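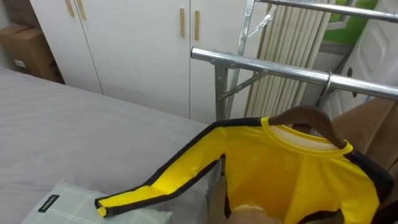
Costume store, Fultevley — workshop notebook
May 2021

Yellow suit, third day on this one. Notes on airing, the neck lining and how we hang it from now on, so that whoever picks it up next doesn't start again from nothing.

Came in with the Mernerholm lot, folded in half and then in half again at the bottom of a crate. Long sleeves, one piece, black stripe over the shoulder and down the sleeve, pale lining inside the neck. No maker's label that I could find. The crate list just says "yellow, fight scene", which matches what Fanitz told us on the phone. They want it back on the rail in September for the second run.

Fibre: burned one thread from the inside of the seam allowance. Melted, hard bead, sweetish smell. Synthetic, then, with some stretch across the width and very little down the length. Nothing hotter than a cool iron, and that through a cloth. Steamer is fine if the head is kept a hand's width off.

Dye test: white cotton swab, damp, held on the black trim for 20 minutes under a jar lid. Faint grey on the swab. Same on the yellow, nothing at all. So the black is the problem and the yellow is what will suffer for it. No soaking. If it has to be washed again it goes through cool water quickly, with two colour-catcher sheets, and gets rolled in a towel straight away.

Neck lining: make-up line on the inside, orange-brown, worst at the back. Tried in this order:
Plain water and a sponge. No change.
Washing-up liquid, one drop, worked in with a soft toothbrush. Took off most of it.
Kazemi spot bar, left on for 8 minutes and rinsed. Took off the rest except for a shadow near the fastening.
Stopped there. The shadow won't show once it is done up, and I don't want to raise the surface of the lining by going at it again.

The Kazemi bar left a slight stiffness which needed a second rinse. Put that in the stain book as well, under make-up.

Hanging. The old way was clips at the shoulders, and it has left two small dents each side that will probably steam out. I have gone over to the wide wooden hangers for all the one-piece suits. The shoulders sit on the broad part and keep their shape, where the thin wire ones poke up a point in the sleeve head. The folding rack by the curtain takes them well enough for airing. Measured from the lower rail and the legs would reach the floor on a full-length suit, so for drying overnight use the higher rail or put a clean sheet down.

Sleeves: don't let them hang straight when they are damp. The weight of the water pulls at the underarm seam, and on stretch cloth it stays pulled. Rest them on something. A pillow is about the right height next to the rack — pillowcase must be white and freshly washed, and change it if it picks up any grey from the trim.

Weighed it on the post scales before and after the spin, partly out of curiosity. Didn't write down the dry figure, which was stupid. Do it next time.

Repairs still to do:
Left underarm, stitches popped over the length of a thumb. Use the stretch stitch, yellow polyester thread, and try it on the scrap bag first.
Cuff band, loose on the inside at one point. By hand.
Hem of one leg has been let down and taken up at least twice. Leave it until there is a fitting.
Black trim on the side seam is sound. Went along the full run with a pin and found nothing lifting.

Thread: there is a reel of yellow in the drawer that looks right under the strip lights and too green by the window. Check by the window. I have cut a short tail off the seam allowance and stapled it to the card for matching. The shop had one reel nearer to it, 3,000 metres, far more than we will ever use, but it was the only size they kept in that shade.

Money, for the job sheet: thread, colour-catchers and two more wooden hangers came to around 70 altogether. Receipts are in the envelope at the back of this book. Charge the thread to general stock, the rest to Fanitz.

Room: keep the curtain drawn across when anything yellow is out for more than an afternoon. We lost the colour on a shoulder of the old canary waistcoat that way, and you can still see the line.

Next: steam the shoulders, do the underarm, then a cotton bag with the crate number on it. Not plastic. Ask Mernerholm whether there was ever a belt with it — the list has a gap on that line and I can't tell if it was rubbed out or never filled in.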